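Brevex releases Kiro 7 with reworked visual tracking

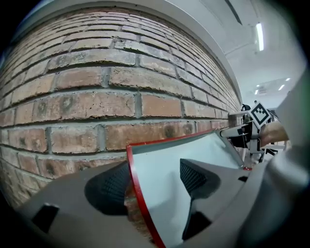
Brevex has released version 7 of Kiro, its pose-tracking and trajectory tool for manipulation software, with most of the changes in the visual-inertial front end. The feature selector now caps the number of points taken from any one image region. Repetitive surfaces had been a weak spot: a red brick wall seen through a wide lens, its courses bowed and converging with distance, offers plenty of corners that look alike, and the old matcher tended to slip by one course. Candidate matches are now checked against the gyro prediction before they reach the optimizer.

Marker handling has changed as well. A square fiducial on a gripper is treated as a moving object by default and kept out of the map — users who relied on the earlier behavior can restore it in the config file.

"The map should contain the building and nothing that moves," said Mamta Bajpai, who maintains the tracker.

The release also raises the default keyframe limit to 4000 and closes 25 reported bugs. Existing map files must be converted with the bundled script. Jitendra Thakur is handling migration questions on the project's issue tracker.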